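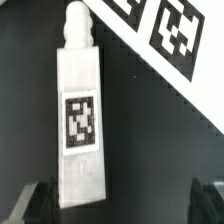 Llevo casi un año haciendo jabón en casa y todavía me sorprende lo que me cuesta explicarle a la gente por qué. Empecé en septiembre, cuando se me acabó la pastilla de aceite de oliva que había comprado en un mercadillo de Barros y descubrí que el puesto ya no estaba, y como soy de las que no saben perder una costumbre (ni las buenas ni las malas), me puse a leer foros hasta las tantas y acabé con media cocina llena de botes. Desde entonces voy mirando las cosas de otra manera, y cualquier objeto de la casa me parece un molde en potencia. También me pasa con las formas ya hechas: un bloque blanco, alto y estrecho, un poco más ancho por abajo que por arriba y con un pomo redondo en la cabeza para cogerlo, y yo ya estoy pensando en lo bien que se agarraría una pastilla así con las manos mojadas. Las mías, las primeras, eran ladrillos sin gracia ninguna que se escapaban de los dedos y acababan siempre debajo del mueble del lavabo.

Pero vamos por partes, que me lío. Varias de vosotras me preguntasteis en la entrada anterior por el método en frío, si da miedo, si hace falta mucho cacharro y si sale a cuenta. Miedo da un poco, sí, y está bien que lo dé. La sosa cáustica es cosa seria y yo no la saco del armario sin ponerme antes las gafas, los guantes largos y un delantal viejo que ya no sirve para otra cosa. La ventana abierta, la puerta cerrada y el gato en la otra punta de la casa. Y siempre, siempre, la sosa sobre el agua, poco a poco, nunca el agua sobre la sosa. Lo tengo escrito en un papel pegado en los azulejos, aunque me lo sé de memoria desde el primer día.

La receta de mis comienzos era la más sencilla del mundo, solo aceite de oliva, agua y sosa. El famoso jabón de Castilla, que todo el mundo recomienda a los principiantes y que a mí me parece una prueba de paciencia, porque tarda una eternidad en ponerse duro y los primeros meses hace una espuma babosa que desanima a cualquiera. Si lo dejáis en paz y lo olvidáis en un estante, luego es una maravilla. Yo no lo dejé en paz, claro. Iba cada tarde a apretarlo con el dedo, y tengo una tanda entera con mi huella marcada en las esquinas.

Ahora hago uno mezclado, con 900 gramos de aceites en total, la mayor parte de oliva, un buen pico de coco para que haga espuma y un poquito de ricino. Las cantidades exactas de sosa y de agua no las pongo aquí, y no es por hacerme la misteriosa. Cada mezcla de aceites pide la suya y hay que pasarla por una calculadora de saponificación cada vez, aunque solo cambiéis una cucharada. Yo una vez sustituí coco por manteca de karité a ojo, tan contenta, y me salieron unas pastillas blandurrias que terminaron en la basura. Pesad todo, también el agua, y pesadlo dos veces si estáis cansadas. Mi báscula es una Andeck de las baratas y va perfecta, pero hay que cambiarle la pila antes de que empiece a hacer tonterías, y no después, como hago yo.

Del perfume podría hablar durante horas. Al principio le echaba de todo, lavanda, romero, naranja, lo que tuviera a mano, y la casa olía a tienda de regalos. Con el tiempo me he ido quedando con menos cosas. La naranja se va enseguida, a las pocas semanas ya no queda ni el recuerdo, y el clavo me acelera la traza de tal manera que un día casi tengo que sacar la masa de la jarra con espátula y cincel. El romero aguanta bien. Y sin perfume también es una opción preciosa, sobre todo si lo vais a regalar a alguien con la piel delicada; huele a limpio y a poco más, y a mí cada vez me gusta más así.
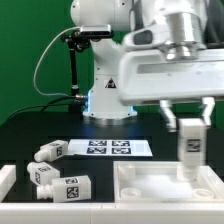 Lo que me ha robado el sueño este invierno es el jabón líquido, que es otra aventura completamente distinta porque se hace con potasa en vez de sosa y primero sale una pasta espesa, del color de la miel, que luego se va diluyendo en agua. La pasta es agradecida, se guarda meses en un tarro cerrado. El problema viene después, a la hora de envasar, cuando una cree que ha terminado y le queda lo más pesado de todo. Hay que escurrir bien los envases antes de llenarlos, y ahí no conozco más truco que el de toda la vida, la botella blanca boca abajo sobre una bandeja baja, también blanca, y las otras tres tumbadas al lado esperando turno. Con las de cuerpo cuadrado hay que tener un poco más de ojo, al menos en mi cocina, porque en las esquinas se me quedan gotitas escondidas y yo no llevo bien lo de encontrarme agua del grifo mezclada con el jabón. Las dejo toda la noche y por la mañana les doy otro meneo, por si acaso.

Compré los envases en Asteo, que tiene un mínimo de pedido un poco alto para una persona sola, así que ahora tengo botellas para lavarle las manos a medio barrio. Los de 200 mililitros son los que más uso, caben en cualquier repisa y se acaban antes de que una se canse del olor. Si alguna vive cerca y quiere envases, que me escriba, de verdad, que me hace un favor y me libera un armario.

¿Y sale a cuenta? Pues depende de a qué llaméis cuenta. El otro miércoles me puse a sumar tiques y entre aceites, moldes, guantes y la batidora que quemé llevo gastados alrededor de 222 euros desde que empecé, y en el supermercado con eso tendría jabón hasta jubilarme. Pero también he regalado muchísimo, he dejado de comprar geles y paso unas tardes de domingo que no cambio por nada, con la radio puesta y la cocina oliendo a romero. La batidora, por cierto, reservadla solo para el jabón, y que el brazo sea de acero inoxidable, que el aluminio y la sosa se llevan fatal.

En la próxima entrada quiero contaros lo del curado, que me habéis preguntado mucho y tiene más miga de la que parece. Ahora mismo tengo 9 pastillas en la estantería del pasillo, sobre una rejilla, sin tocarse entre ellas y bien lejos del radiador, y cada vez que paso por delante les doy la vuelta aunque no les toque. Les quedan todavía unas semanas. Si tenéis dudas con la potasa dejádmelas en los comentarios y las voy contestando por las noches, que es cuando tengo un rato, y si alguna ha probado a hacer jabón con aceite usado de freír, contadme cómo lo filtráis, porque el mío sigue oliendo a croquetas.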